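Hulell Community Help > Buildings and Heating > Draughts and ventilation

Cold air at floor level in a two-storey entrance space, warm upstairs

flangeworks
Posted 18 May 2020

We rent a unit with a double-height front area. The ground floor is open to an upper level with a railing along it, and the street side is mostly glass with a pair of glass doors in the middle. From late autumn the ground floor is uncomfortable near the doors while the upper level is too warm. The wall thermostat is upstairs. It is a Vesetti programmable unit, fitted by the previous tenant, and it switches the heating off long before the ground floor reaches the set temperature.

In March I put plug-in energy loggers on the two electric panel heaters we use downstairs. They used 1,709 kWh over the winter, on top of the main system. The landlord has offered to pay for one item of work and has suggested an air curtain over the doors. Before I agree, I would like to know whether an air curtain deals with this or whether the money is better spent elsewhere. The doors are not automatic. Each leaf has a floor spring, and one leaf does not always close fully.

pell_and_sill

Get the air curtain. We had a Fiserum one put in at our shop and it made a big difference. Make sure it is as wide as the doors. Ours is noisy on the top setting but you get used to it.

threshold_gap

I would not start with an air curtain. It reduces the exchange of air while a door is open. It does very little about the conditions you describe when the doors are shut, and a leaf that stays ajar will make it run for far longer than it should.

There are three separate effects in your post and they should be checked in order.

Air leakage at the doors. In a tall heated space the warm air rises and leaves through any gap at high level, and cold air is drawn in low down to replace it. The taller the space, the stronger the pull. Glass doors without frames usually have a gap at the meeting edge and another at the bottom. Hold a strip of tissue at the bottom edge on a cold, still day. If it is pushed inwards, you have found one of the inlets. Brush seals or clear blade seals for the meeting edge are cheap. Measure the glass thickness before ordering, as the clip-on types are made for particular sizes.

The closing fault. A floor spring has a closing speed adjustment and often a separate one for the last part of the travel, under the cover plate. A quarter turn at a time is enough. If the leaf stops short with the adjustment fully open, or if there is oil in the box, the spring is worn and should be replaced by a door firm. Toughened glass doors are heavy, and taking one off its pivot is not a job for one person.

Downdraught from the glass. Air in contact with cold glass becomes denser and falls, then runs across the floor. Sealing will not stop it. The usual answer is heat at the base of the glazing, either trench heating or low-level radiators. A panel heater placed well back in the room tends to make the circulation stronger – it warms air which then rises, and the cold layer moves in underneath.

Then there is the thermostat. It is in the warmest part of the building and controls all of it. If the Vesetti unit accepts a remote sensor, put one downstairs at sitting height, out of the sun and at least 400 mm from the nearest outside corner. Otherwise move the unit. I would ask the landlord for this and the floor spring together, as both should cost a good deal less than an air curtain and its wiring.

Do not block the top of the space with film or boards without checking the fire arrangements. An open upper level may be part of the smoke strategy.

Yimyam_maint

Agree with most of the above, with one addition. Look at the ceiling as well. A slow reversing fan at high level will bring some of the warm air down, and ours let us turn the set point down slightly. Run it at the lowest speed that has an effect. If people can feel it, the speed is too high – moving air at head height feels cooler and they will turn the heaters up again.

I disagree on the order. I would do the thermostat first, before any seals, and leave it for 13 days with no other change. Write down the temperature at both levels, morning and afternoon. Without those readings you will not be able to tell which later measure did anything.

Keep anything bulky away from the base of the glass once there is heating along it. Coats, mats and display boards all end up next to the entrance, and they obstruct the warm air. Our own entrance has much the same layout as yours, with the upper level behind a railing, and we keep the coats on a stand set back from the doors.
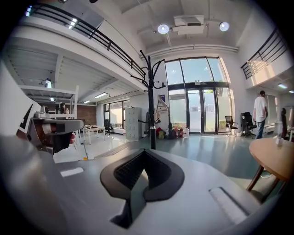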